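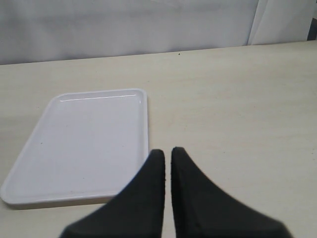
Removing small dark marks from white plastic serving trays

Ollel Community Help: Kitchens, Halls and Shared Equipment
Viewed 1527 times

Lelluven Neighbourhood Centre

Our centre keeps a set of shallow white plastic trays for use at morning teas, craft sessions and meetings. They are rectangular, with rounded corners and a raised lip around the full perimeter, and the inside surface is smooth and glossy. They are stored in the servery and are available to all groups that hire the hall.

In recent months a number of the trays have developed small dark specks on the flat part of the base. The tray shown has one near its left side. The specks are very small, but they are noticeable on a pale surface, and two hire groups have asked whether the trays are being washed properly. Our records show that they are washed by hand in warm water and detergent after each booking and left to air-dry in the rack.

We would be grateful for advice on the following matters. First, is there a recommended way to establish whether a speck is dirt, a stain or damage to the plastic? Second, are there cleaning products that should be kept away from glossy plastic? We were previously advised to use a cream cleanser, and it left the tray we tried it on looking dull. Third, at what point should a tray be withdrawn from food service?

The trays have no care instructions on them and the original packaging was not kept.

Nogueira Hall Equipment Register

Our hall maintains 347 items of shared kitchenware, a good proportion of it white plastic, and the matter you describe is familiar to us. The procedure in our kitchen folder is set out below and may be adapted to your needs.

Place the tray on a clean, light-coloured surface near a window. Wipe the speck once with a dry paper towel. Loose material, such as a crumb, a grain of pepper or a fragment of tea leaf, will lift at this point.

If the speck remains, pass a clean fingernail lightly across it. A raised spot is usually food or adhesive that has dried on. A spot that sits below the surface is likely to be a nick or pinhole holding dirt. If the surface feels level, treat the mark as a stain, or as a fleck in the plastic dating from manufacture. Flecks of the latter kind do not respond to cleaning and may be disregarded.

For dried-on material, cover the area with warm water and dish detergent and leave it for 30 minutes. The raised lip is an advantage here, as the water can be held in the tray itself and there is no need to fill a sink. Wipe with a soft cloth and rinse.

For stains, mix bicarbonate of soda with enough water to form a paste. Apply it with a fingertip, leave it for a short period, and rinse without scrubbing. Please try the paste on the underside first. It is mild, but any powder can mark a gloss finish if pressed hard.

Cream cleanser, steel wool and the green side of a sponge should not be used. The dull patch you mention is very likely fine scratching, and we know of no means of reversing it. Scratched plastic also takes up tea and beetroot more readily, so that tray might be moved to craft use.

Our register assigns each tray to one of three conditions: sound, marked, or withdrawn. A tray with a level fleck is entered as marked and remains in service. A tray with cracks, deep cuts, or a surface that stays rough or discoloured after washing is withdrawn from food use.

Iveck Seniors Lunch Program

We agree with the reply from Nogueira in most respects and wish to add two points arising from our own kitchen.

The first concerns drying. When trays are left in a rack, water collects along the inside of the lip, where the curve meets the flat base. In our kitchen the droplets left small grey spots that were mistaken for stains. A weak mix of white vinegar and water removed them, and we now dry each tray with a clean tea towel before it is put away. Vinegar must never be combined with bleach, and we ask that a notice to this effect be placed above the sink if both products are kept on site.

The second concerns stacking. Shallow trays sit inside one another closely, and grit caught between two of them will be pressed into the lower one. A sheet of paper towel between trays is sufficient.

We also keep craft trays on a separate shelf with a coloured sticker on the underside. Glitter and marker ink accounted for most of our specks before this was introduced.

Ollel East Hall Users

Ours went in the dishwasher on the top rack and came out clean, although one warped slightly. Please check whether yours are dishwasher safe before doing the same.

Lelluven Neighbourhood Centre

Thank you to all who replied. The fingernail check will be added to our closing checklist, and tea towels have been placed beside the drying rack. The dulled tray has been transferred to the craft cupboard.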